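About Kavanagh Kitchen School

Kavanagh Kitchen School teaches everyday cooking to adults and teenagers. Orla Noonan and Lorcan Doherty opened it in a former print shop on Manach Street, after several years of running evening classes in borrowed church kitchens. Lorcan still teaches the bread course. Orla handles the schedule and most of the soups.

We run day, evening and weekend classes. The basic course lasts six weeks and covers knife skills, stocks, eggs, roasting and simple desserts. Students do not need any experience. Ingredients and aprons are included in the fee, and you take home what you cook. 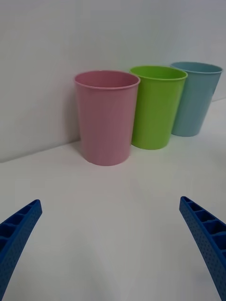 Cups in pink, green and light blue.

Ita Phelan joined us in February to lead the teen program, which meets after school on two afternoons a week. Teens plan a menu, work out what it will cost and cook it for their families at the end of the term. She also teaches a short class on packed lunches.

Last year 412 people took a course with us. Class sizes are kept to ten so that everyone has a burner. The Javenetti Room upstairs can be rented for private groups and has its own entrance from the parking lot.

Gift certificates are sold at the front desk. To ask about dates or food allergies, call the office or stop by during class hours. The office is closed on Mondays.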